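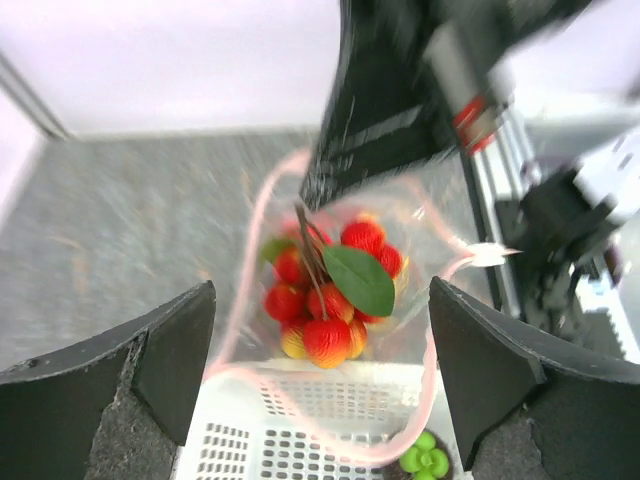 Bagging the fruit, again

Every April I swear I will buy fruit like a sensible adult, and every April I come home with more than the fridge was built for. The red and yellow knobbly ones went into a zip-top bag with the pink zipper, stems, leaves and all. I used to pull the leaves off first. Evie Mottram, who has opinions, told me that was fussing, so now the leaves stay and I get to feel rustic.

The white basket with the holes is for whatever has to be eaten tonight. Bags are for tomorrow, or for the neighbors, or for the drawer where good intentions go soft.

My rules, such as they are: up to 3 bags on the middle shelf, nothing heavy on top, zipper left open a finger's width. The Stonbridge market lady says to wash them only right before eating. My mother says salt water, straight away. I have tried both – the fruit had no comment.

The jam pot is still on top of the cupboard, where I put it last year after the incident with the lid. I may need the stepladder.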